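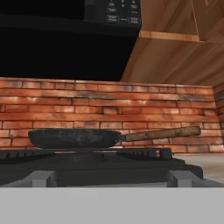
Microwave and upper cabinet

Public Comment at Varkdale Town Council: Frequently Asked Questions

Who can speak at a council meeting?
Anyone who lives, works or owns property in Varkdale. You do not have to be a registered voter. People from Brimberg may speak on the shared water agreement but not on other items.

Do I have to sign up first?
Yes. Fill in a speaker card at the clerk's table before 6:45 p.m. or call the clerk's office at extension 762 by noon the same day. Late cards go to the end of the list and may not be reached.

How long do I get?
Each speaker gets 3 minutes. You can't give your time to someone else. If you use an interpreter, your time is doubled.

Can I be stopped for what I say?
The chair can stop you for going over time, for threats, or for leaving the subject during a hearing on a single item. The chair can't stop you for criticizing the council, a council member or a town employee by name. This was made clear in Ordinance 542, which replaced the old "personal remarks" rule.

What if I think I was cut off unfairly?
Write to the town attorney, Vusumuzi Joubert, within ten working days. Give the agenda item and the time you spoke. You will get a written answer, and your letter and the answer both go into the meeting record.

Can I bring a sign?
Yes, if it is no larger than a sheet of letter paper and you don't block anyone's view. Signs on sticks must stay in the lobby.

Can I record the meeting?
Yes, from your seat or from the back wall. Tripods go at the back only. Closed sessions may not be recorded.

Can I send a comment in writing?
Yes. Mail it to Town Clerk, 2135 Malý Street, or drop it in the slot by the side door. Comments are not read aloud, but members get copies before the vote if they arrive by noon.

Is my name made public?
Your name and the item you spoke on are listed in the minutes. Your street address is not. Written comments are posted with the phone number and email address blacked out.

When will these rules be reviewed?
The council looks at them every March. Suggested changes can be sent to the clerk at any time of year.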